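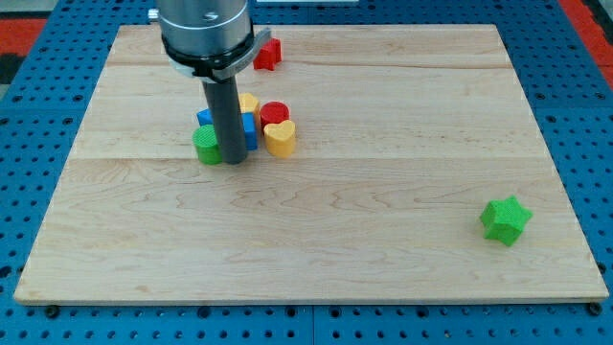
4. Setting up ticket sales for your event

Before you start, the event must be saved in Tradix with a name, a venue and at least one open day. If any of these is missing, the Tickets tab stays gray.

4.1 Adding ticket types

1. Open the event and click Tickets.
2. Click Add type. Enter the name as you want it printed on the badge, for example Day Pass or Full Weekend.
3. Enter the price and the number for sale. The limit for one ticket type is 2,000.
4. Choose the days the ticket is good for. A ticket with no days checked will scan as invalid at the door.
5. Click Save.

Note: Names longer than the badge line are shortened when printed. Use Preview to check.

4.2 Photo and autograph sessions

Sessions are sold as add-ons. A buyer must have an entry ticket in the cart before an add-on can be chosen.

1. Click Add-ons, then New session.
2. Pick the guest from your guest list. Guests marked Pending do not show up — change them to Confirmed first.
3. Set the start time, the length of the session and the number of places.
4. Enter the most places one buyer can take. The default is 3.
5. Click Save, then Publish.

Caution: Once a session has sold a place, its start time is locked. To move it, click Reschedule. Every buyer gets an e-mail and can ask for a refund until the session starts.

4.3 Costume groups and other free passes

Club members, table holders and helpers get in on free passes. These do not count toward your ticket limit, but they do count toward the venue limit.

1. Click Passes, then New group.
2. Enter the group name and the contact's e-mail address.
3. Enter the number of passes and click Send. The contact gets one link and fills in the names.

Names can be changed until you close the list. After that, only an event owner can change them. Passes for costume groups have a Prop Check box on the back, which your door staff sign after the check.

4.4 Door scanners

Zeria scanners need the ticket list loaded before doors open.

1. Connect the scanner to the network and sign in with the event code.
2. Press Load and wait for the green bar. Lists over 1,000 tickets load in parts — do not switch the scanner off between parts.
3. Scan a test badge. The screen should read TEST OK.

If the screen reads OLD LIST, press Load again.

Section revised 8/24/12, Seija Aaltonen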